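Sheds, Shops and Garages > Automation > Can a machine do the chores yet?

gumtree_gaz
5 Dec 2024
Righto, settle something for me. Brother-in-law spent all of lunch telling me the housework robot is basically finished and I'll have one folding my undies by the time the ute's paid off. He has never folded anything in his life, so I'm not sure he knows what he's promising. I run a small joinery shop and I'd settle for a machine that puts the clamps back. Does anyone here work near these things? Are they any good yet or is it all videos?

mopbucket
It's all videos. Next question.

tailstock9
Depends what you call a chore. Dishwasher's a robot. Washing machine's a robot. You've stopped noticing them because they work.

mopbucket
A dishwasher is a cupboard with a hose in it. Wake me when it unloads itself.

tailstock9
By that standard my lathe isn't a machine because it doesn't sweep up.

mopbucket
Correct.

halfinchdrive
I work at Senotow, we do parts kitting, and we've got an arm on the packing line that has been picking the same bracket out of the same tray since before I started. Never sulks. Then in November the supplier changed the tray colour and it stood there like a teenager who's been asked to hang out the washing. Took us 9 days to get it sorted, most of that waiting for a bloke to drive up. So yes, it does the chore, provided you do the chore of making every day identical.

gumtree_gaz
That's my fear. No two days in my shop are identical. Most of them aren't even similar.

bench_rat
I'll put in a word for the other side, seeing as I spend my working life tidying up with one. Project's called Donent and the whole aim is clearing a bench: pens, tape, small tools, whatever people leave lying about. Not glamorous. My mum thinks I build cars. 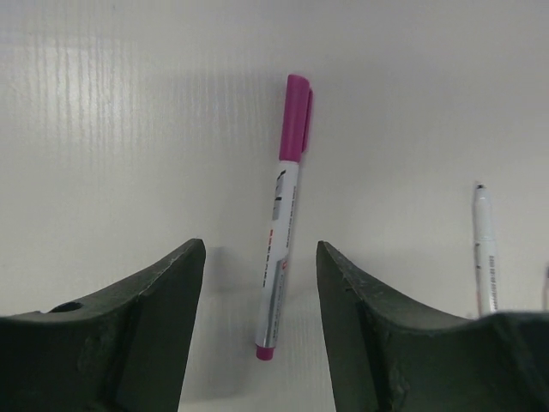 Picking up a pen is a chore you'd give a three-year-old, and it took us a good while to get it dependable on any pen, any angle. The magenta one there is about as kind as it gets, nice strong cap and end against a pale bench, and the fingers are open either side with a decent gap. The mostly white one off past the right finger is the sort that gives me grief. White barrel, white surface, bit of grey shading and some tiny print to go on. You and I would grab it without looking. Our last long run was 278 picks and we dropped 6, and I was so pleased I bought the good biscuits.

mopbucket
So it can pick up a texta. My dog can pick up a texta.

bench_rat
Does your dog put it back in the drawer?

mopbucket
He puts it somewhere.

tailstock9
Those numbers are better than my apprentice.

halfinchdrive
Fair play, but what happens when there's a pen under a rag under a coffee cup? That's my actual bench.

bench_rat
Cup first, if it's empty. If it's full we all stand back. Rags are awful, I won't pretend otherwise. Anything floppy is years behind anything stiff, so gaz's undies are safe from us.

couchpilot
Disagree with the gloom. A few years ago none of this left the lab. Hitilico have an arm on a bench stand for $2,940 and a mate's shop uses one to load blanks overnight. It paid for itself in the time it took me to decide not to buy one.

halfinchdrive
Loading blanks is my bracket again. Same part, same spot. Nobody's arguing about that one. Gaz wants clamps put away by something that can tell a clamp from a sandwich.

couchpilot
Put the clamps on a rack with pegs, then. Half of automation is tidying up first.

gumtree_gaz
If I could tidy up first, mate, I wouldn't be on here.

mopbucket
Had a Simard floor vac for a bit. Ate a sock and parked itself under the couch — didn't come out for the rest of the week. Closest thing to a flatmate I've had in years.

tailstock9
So it did do the floors, though.

mopbucket
It did a floor. Once.

bench_rat
For what it's worth, gaz, F-clamps on a flat bench I'd be game to try. Sash clamps, no, too long and they tip. And you'd have to stop painting them the same colour as the bench.

gumtree_gaz
How did you know I'd done that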